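Bed Linen in Student Rentals: Fabric, Washing and Cost
Student project report, Textiles and Home Studies
By the Sumby House project group
August

Our group wanted to find out which kind of bed sheet makes the most sense for a student who rents a furnished room. Most of us bought the cheapest set we could find in first year and had to replace it before the second. We looked at three fabrics: plain cotton, a cotton and polyester blend, and brushed microfiber. The sheets came from two shops, Itex and Öztürkmen, and all were sold as fitting a standard double.

We also gave a short survey to students in shared housing and got 324 answers. We asked how often they washed their sheets, what temperature they used, and whether they owned a second set.

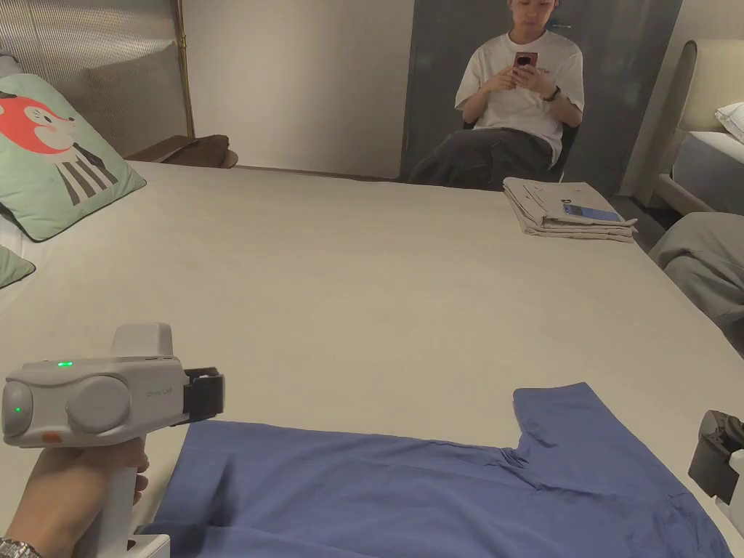

Figure 1. Large bed with a pale beige sheet.

The survey results were less varied than we thought they would be. Most people washed their sheets every two to three weeks. Only a small share used a hot wash, and the usual reason was the price of the machines in the building. Having a second set made a big difference. Students with two sets washed more often, and several wrote that with one set they had to wait for a dryer to be free before they could go to bed.

For the wash test we put one sheet of each fabric through 6 washes in the same machine with the same detergent. We measured length and width before the first wash and after the last one. The cotton sheet shrank the most, nearly all of it in the first wash. The blend shrank a little and the microfiber did not change by an amount we could measure with a tape.
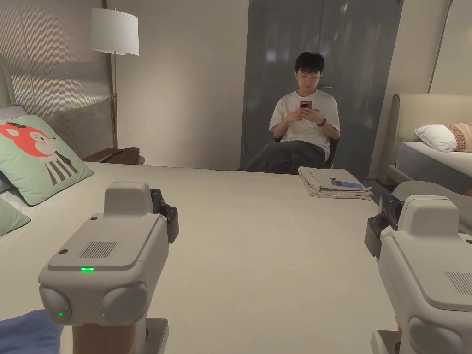 Pilling was harder to score. We rubbed each fabric 200 times with a dry cotton cloth and then compared it with an unused piece. The blend had the most pills, mostly near the hem. We had planned to go to 1,000 rubs but ran out of time on the Friday we had the room, so these results should be read with care.

Comfort was judged by members of the group, who slept on each sheet for two nights. Cotton was liked best in warm weather. Opinions on microfiber were split, with some finding it soft and others finding it sticky.

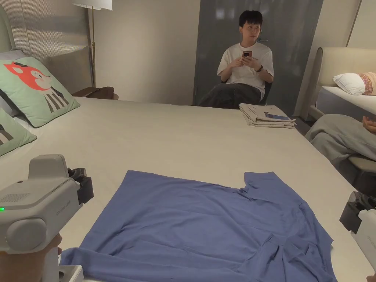 Page last changed: August, 4:15 p.m.

Color transfer came up in the survey comments, so we added a small test. We washed a dark cotton shirt with a strip of each sheet fabric. The cotton strip picked up the most dye, the blend a little less. The microfiber strip looked the same as before.

On cost, the Favis price list we used put microfiber lowest and cotton highest. For one year of renting we would pick two sets of the blend. For a longer stay we would pick cotton and buy it slightly large. If we did the project again, we would test pillowcases too, and start the rubbing test earlier.

2 comments | 6 shares

Contact the project group | © Sumby House | Back to top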